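Bench notes, 5/27/18
Glue tests for the Griramport boxes, second round

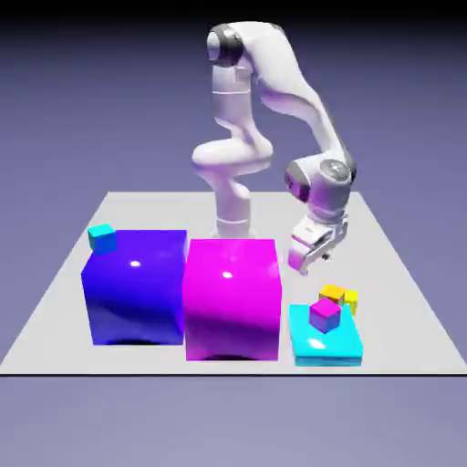 Came in to take the clamps off while the shop was quiet. The butt joints are from Friday, walnut to maple, two glues, same clamps and same pads. All of them sat overnight and then some, so cure time should not be the excuse if any let go.

Navickas hide glue: 6 joints. Squeeze-out cleaned up fine with a damp rag. Two broke at the glue line with hand pressure, the rest took wood with them. Both weak ones were end grain and I had not sized them first. Writing that down so we stop forgetting it.

Jotden yellow glue: 8 joints, none broke by hand. Put three in the vise and used the pipe. All three failed in the maple. Color of the line is worse though - a tan stripe that shows up even under one coat of shellac.

For the boxes I would still go with hide glue on the miters, sized, and the yellow on the bottoms where it won't be seen. Open to argument.

Sizing: thin the glue until it runs off the brush, let it go tacky, then glue as usual. Did one scrap this way this afternoon. Leave it in the clamp until Tuesday, please. It is on the shelf over the drill press with blue tape on it.

Humidity on the wall gauge was some 27 percent, which seems low for this time of year. I don't trust that gauge. If anybody has another one, set it next to ours for a day.

Stock: the Bukimus order came up short one board of maple. Enough for the first set of boxes, not enough for spares. I'll call them. Delivery for the second set is not until July anyway.

To do
- recut end grain samples, size half of them
- new pads for the small clamps, the cork is coming off
- shellac over both glue lines, three coats, compare
- sharpen the block plane before anyone does the miters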